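Vurow Plano
Módulo de percepción y planificación para pinzas de dos dedos

Versión 3 - enero de 2018

Vurow Plano es un programa que recibe las imágenes de una cámara montada en la pinza y entrega al controlador una apertura de dedos, una altura sobre la mesa y una trayectoria. Funciona con pinzas de mano para la grabación de demostraciones y también con la misma pinza instalada en el brazo. El operador no tiene que cambiar los archivos de configuración entre un uso y el otro.

Estimación del plano de trabajo

El primer paso de cada sesión es encontrar la mesa. Muchos sistemas piden un tablero de calibración impreso; Plano utiliza la textura propia de la superficie. Una madera clara con veta visible da puntos suficientes para calcular el plano, también cuando la luz es difusa y hay poco contraste. 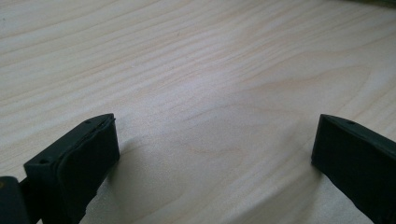

Dedos abiertos sobre tablero de madera clara, sin objeto entre ellos.

Las sombras suaves que dejan los dedos son un problema conocido, ya que se mueven junto con la pinza y el algoritmo puede tomarlas por parte de la veta. La versión 3 incluye una máscara de sombras que se calcula a partir del modelo geométrico de los dedos. Se puede desactivar en el menú Percepción, aunque lo recomendamos solamente para superficies muy oscuras.

Detección de los dedos

Los dedos ocupan una parte fija de la vista y el programa los separa del fondo antes de buscar objetos. El modelo admite dedos asimétricos, por ejemplo con almohadilla blanda en un lado y cara plana en el otro. Para cada dedo se guarda un perfil con su contorno, el grosor de la almohadilla y la posición de los orificios, que sirven como puntos de referencia cuando el contorno no está claro.

La apertura se mide en cada imagen. Si el valor medido y el valor del codificador no coinciden, Plano escribe un aviso en el registro y sigue trabajando con el valor del codificador. Este comportamiento se puede cambiar.

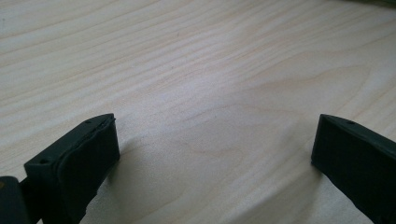
El estado «pinza vacía» merece una explicación aparte. En las versiones anteriores se deducía de la apertura, y eso daba errores con piezas anchas y blandas. Ahora se compara la zona entre los dedos con el plano ya estimado: cuando la textura continúa sin interrupción de un dedo al otro, el estado es vacío. Eimear Nic Aodha, responsable del módulo, preparó para ello un conjunto de 3,000 imágenes etiquetadas a mano, que se entrega con la licencia completa.

Planificación

El planificador Irnau viene incluido. Calcula el descenso hasta la mesa con un margen de seguridad que el usuario define en milímetros, y evita los objetos que entran en el borde de la vista aunque no los pueda identificar. Estos objetos se marcan como «desconocido» y se tratan como obstáculo.

Datos técnicos

Frecuencia de procesamiento: 42 imágenes por segundo
Tiempo de arranque: 20 segundos
Memoria de sesión: hasta 2,000 demostraciones
Interfaces: biblioteca en C++ y Python, consola de comandos
Controladores compatibles: Umelex serie A y serie C
Idiomas del menú: español, inglés

Licencias y soporte

La licencia básica contiene percepción y registro. La licencia completa añade el planificador, las imágenes etiquetadas y un año de actualizaciones. Los clientes que compraron la versión 2 después de octubre reciben la nueva sin coste.

La distribución y la instalación las realiza Collado. Para consultas técnicas antes de la compra, escriba a la atención de Teodoro Segura e indique el modelo de pinza, el tipo de cámara y el material de la mesa.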